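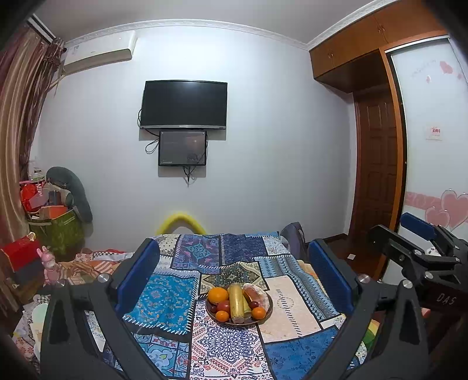

Fruit on a Patchwork Cloth: Storage, Rotation and Laundering

A plate of fruit kept out at room temperature goes through two kinds of trouble. The fruit spoils at different rates, and the cloth under it collects juice, sugar and the occasional stain. The notes below cover both. They apply to a single plate on a dresser, bed tray or side table, and to any printed or pieced cotton cloth used beneath it.

1. Choosing the plate

Use a plate with a raised rim. Round fruit rolls, and a tangerine that leaves the plate in the night is usually found by foot. A shallow rim of half an inch is enough if the fruit is in one layer. Glazed stoneware and hard plastic both clean well. Unglazed clay absorbs juice and should be kept for plants.

Check the foot of the plate before setting it on cloth. Many stoneware plates have a rough, unglazed ring underneath that snags thread. Run a fingertip around it. If it catches, rub the ring with 400-grit wet/dry paper under a little water, then rinse and dry.

2. Loading the plate

One layer only. Stacked fruit bruises at the contact points, and the bruise is where mold starts.

Place the largest piece first, toward the back. An orange holds its position and gives smaller fruit something to rest against. Tangerines go at the front, where they can be picked up without disturbing the rest. Long or thick pieces can run through the middle as a divider. Grapes and other small fruit fill the gaps, but keep them visible. A grape hidden under an orange will be forgotten until it leaks.

Wash grapes just before eating. Citrus can be washed ahead if it is dried completely, including the stem end.

3. Cut pieces

Cut fruit does not belong on the plate for long. The limit is 2 hours at room temperature, or one hour if the room is above 90°F, after which it should be thrown out. This applies to any piece with an exposed face, including the end of a melon or a peeled section of something larger. Put cut pieces out last and take them in first.

If a cut piece must share a plate with whole fruit, lay it so the cut face does not touch anything else. A strip of parchment under the face keeps juice off the glaze and off its neighbors. Apples and pears brown on exposure; a wipe of lemon juice slows this but does not extend the time limit.

4. What to keep apart

Ripe apples, pears, peaches and bananas give off ethylene, a gas that speeds ripening in fruit nearby. Citrus and grapes do not ripen further after picking, so they gain nothing from the company and may spoil sooner. Keep the strong producers on a plate of their own.

Whole citrus does well on an open plate for up to a week in a cool room. Grapes do not. Put out what will be eaten the same day and leave the rest in the refrigerator, unwashed, in a vented bag.

5. Daily check

Lift each piece once a day and look at the underside. Soft spots, wrinkling at the stem and a fermented smell are reasons to remove it. A tangerine that has gone light for its size is drying out inside and should be eaten or juiced. If one piece shows mold, discard it, wash the plate in hot soapy water, and inspect everything that touched it. Turn the remaining fruit a quarter turn when replacing it.

Keep the plate out of direct sun and at least three feet from a radiator. In July it is better to halve the quantity and refill more often. Fruit flies are best handled by removing what attracts them – usually one split grape or a wet patch on the cloth.

6. The cloth

Patchwork prints are practical here. A busy pattern hides small marks between washes, and a plain white one does not. The drawback is the same as the advantage: a sugar stain on a dark or heavily figured patch is hard to see, and it will yellow and set if it goes through a hot dryer. Check by touch as well as by eye. Dried juice feels stiff.

There are two constructions, and they are laundered differently. In a printed patchwork the seams and stitches are drawn on a single sheet of fabric. In a pieced patchwork they are real. Turn back a corner and look at the reverse. A print shows one continuous cloth; a pieced top has seam allowances, unless it is lined.

Printed cotton can be machine washed cold with similar colors. Pieced work with dark blues or reds beside white should be tested first. Press a damp white rag on each dark patch for a full minute. If color transfers, wash by hand in cold water, use a dye-catching sheet, and do not leave the cloth wet and folded – the dye moves into the pale patches where they touch.

7. Stains

Citrus juice: flush with cold water from the back of the cloth, then wash as usual. Do not let it dry in sunlight, as the acid can lighten some dyes.

Grape and berry: blot, flush cold, then apply a paste of oxygen bleach powder and water to colorfast fabric only. Leave it 16 minutes, rinse and repeat if needed. Avoid bar soap on these stains, which can set them.

Sticky residue with no color: warm water and a drop of dish soap, rinsed twice.

Air dry until the stain is confirmed gone. Iron on the reverse, medium setting.

8. A barrier layer

For a cloth that is difficult to wash, such as a full bedspread, put something between it and the plate. A cork mat or a folded dish towel works. The barrier should be an inch wider than the plate on all sides. Felt pads stuck to the plate are a poor choice, as they hold moisture and come off in the dishwasher.

A plate on a mattress also needs a firm base. Set it on a tray or a large hardcover book, and move it to a table before anyone sits down.

Notes compiled by Adelmo Pagano. Questions on dye testing for older pieced quilts are covered on the laundry page, under cold soaking.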